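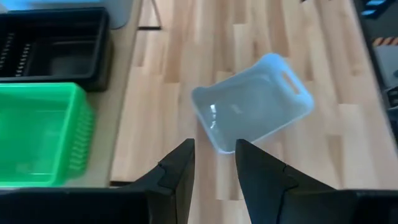
4.3 Limites da avaliação em circuito fechado

A literatura sobre condução autônoma em vias urbanas apoia-se com frequência em quilometragem acumulada, e é essa a métrica que o consórcio Drudasik escolheu para apresentar o seu programa de ensaios. Temos reservas quanto ao seu valor. Um veículo que percorre muitas vezes o mesmo anel viário aprende, no melhor dos casos, esse anel viário. A dificuldade que nos interessa é outra: objetos comuns, de baixa altura, que aparecem onde o mapa não os prevê. Um cesto de plástico azul-claro translúcido pousado no chão, como o da Figura 3, serve bem para fixar ideias. O material deixa passar parte da luz, a cor é pálida, e não há razão para supor que um classificador treinado com cones, pedestres e bicicletas lhe atribua a categoria correta ou, o que seria mais útil, o trate como algo a contornar.

Figura 3. Cesto translúcido sobre piso de tábuas de madeira clara, com os dedos da garra em primeiro plano.

O relatório do Drudasik afirma que o sistema de percepção Kullia detectou "a quase totalidade" dos obstáculos inesperados. A expressão não é definida. Dos 478 eventos registrados, apenas 76 envolvem objetos fora das classes de treinamento, e o anexo não informa quantos destes foram detectados a tempo de permitir uma frenagem sem intervenção do condutor de segurança. Sem esse dado, a taxa global diz pouco: é dominada por casos fáceis, em que outro veículo, bem iluminado, ocupa a faixa à frente.

Marsden e Mendoza, em comunicação interna ao grupo, sugerem que o problema se resolveria com mais sensores. Jordan Marsden defende a adição de um segundo lidar no para-choque; Maricruz Mendoza prefere a fusão com câmeras térmicas. Nenhuma das propostas nos convence por enquanto. O segundo lidar melhora a cobertura junto ao solo, mas superfícies translúcidas podem devolver poucos pontos a qualquer lidar, seja o primeiro ou o segundo. A câmera térmica, por sua vez, pouco acrescenta quando o objeto está à mesma temperatura que o pavimento.

Há também a questão da repetição. No circuito de Osness foram realizadas 200 passagens diurnas e 200 noturnas, número respeitável à primeira vista. Os obstáculos, contudo, foram colocados sempre nos mesmos pontos do traçado, e a versão do software foi atualizada durante a campanha. Não é possível separar o ganho de generalização da simples adaptação ao percurso. Os autores reconhecem a atualização em nota de rodapé e não voltam ao assunto.

O protocolo Alaoui, que sorteia a posição e o tipo de obstáculo antes de cada passagem, evitaria parte dessas objeções. O custo é maior e os resultados tendem a ser menos vistosos, o que talvez explique a sua adoção limitada. Na Seção 5 aplicamos uma versão reduzida desse protocolo em simulação, cientes de que a simulação traz problemas próprios, em particular no modelo de reflexão usado para plásticos e vidros. Os valores ali apresentados devem ser lidos como limite superior do desempenho esperado em via pública.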